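40 shares
52 comments

Can a robot really tidy up?

You may have seen a video of a robot putting toys away. It looks easy. The robot reaches out, picks something up, drops it in a basket, and everybody claps. Before you clap too, you should ask a few questions.

The robot's arm is only a machine. Its motors turn when they are told to turn. The telling is done by software, which is a long list of instructions running on a computer. Tidying software has three big jobs.

The first job is called perception. A camera sends the computer a picture, but to a computer a picture is just a huge pile of numbers. The software has to guess which numbers are "basket" and which are "table." Stripes can fool it. So can a clear lid, where the camera sees what is behind the plastic as well as the plastic.
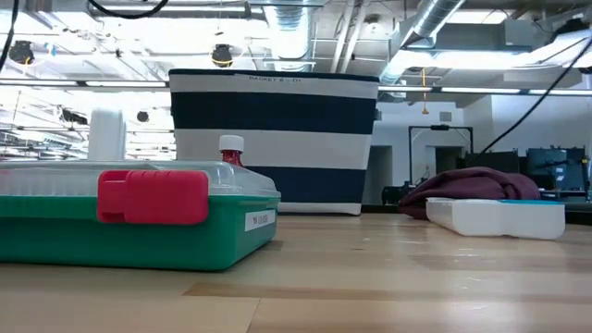

A crumpled cloth is harder still. Squash it one way and it is a hill. Squash it another way and it is a pancake. You know it is the same cloth. The software has to be shown many, many cloths before it makes a decent guess, and it can still get one wrong.

Job two is planning. If a box is standing in front of the basket, should the arm go over it or around it? A program called a planner tries lots of paths and throws out the ones that would cause a crash. But it can only dodge what perception found. If the camera missed a bottle hiding behind the box, look out, bottle!

Last comes control. Control software checks where the arm is, compares that with where it should be, and fixes the difference, over and over, very fast.

Now for the claims. A company called Laltard says its program, Kikport, tidied 51 things out of 52. That sounds great. But which things? Were they all blocks? Had the program practiced on that same table? Did a person help when it got stuck? Laltard's ad doesn't say. A different program, Bralov, was tested on 563 things in rooms it had never seen, and it did much worse. I trust that test more, even with the lower score.

Try it yourself. Write instructions for putting one sock in a basket, then have a friend follow them exactly, with no guessing allowed. See how far the sock gets.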